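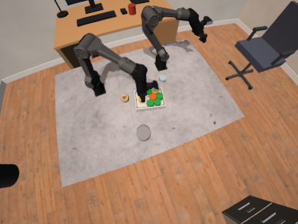 Gray rug on a plank floor, with a tray

April, 6:40 a.m.

Flu season tally closed at the Grerside clinic last night. We gave 1027 doses between October and the end of March, against 872 the year before. Most of the increase is in the 50 to 64 group. The over 80s are flat, and I would like to know why before we order again.

Dineo Cele ran the recall list twice. It has 325 patients with no flu entry at all, but 124 of those had the shot at a pharmacy and the record never reached us. The Dumlao export drops outside entries when the lot number is blank. She has asked for a fix. Until then we key them in by hand, which takes her most of an afternoon per batch.

Fridge log: one excursion, 9.1 C for eleven minutes during the restock. Priteck logger agrees with the dial to within half a degree. Stock was quarantined, the manufacturer cleared it, released the next day. Door seal to be replaced anyway.

Shingles second doses are next. The interval is two to six months and several people are already near the upper end. Letters go out through Prondo, phone calls for anyone without a cell number.

Own arm still sore from the tetanus booster. Slept on the right side. No fever. Call the seal supplier before nine.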